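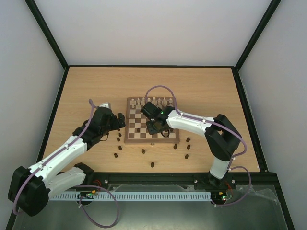 So when does a recorded run get thrown out? When the operator breaks one of the 3 rules we agreed on with Quintero, even if the task itself got done.

I know that sounds strict, Biljana, and I grumbled too! But since we wrote the rules down (start pose, speed limit, hands out while the arms are powered) the reviewers at Ronitberg have stopped arguing over edge cases. We've kept 1,874 runs so far, and 80 went in the bin, mostly for sloppy start poses.

Still open: the stop-button check. Mesance wants it at every shift change, I'd like it before every session. Could you pick one? I also need 2 more reviewers before December, when the Vunduline tasks start.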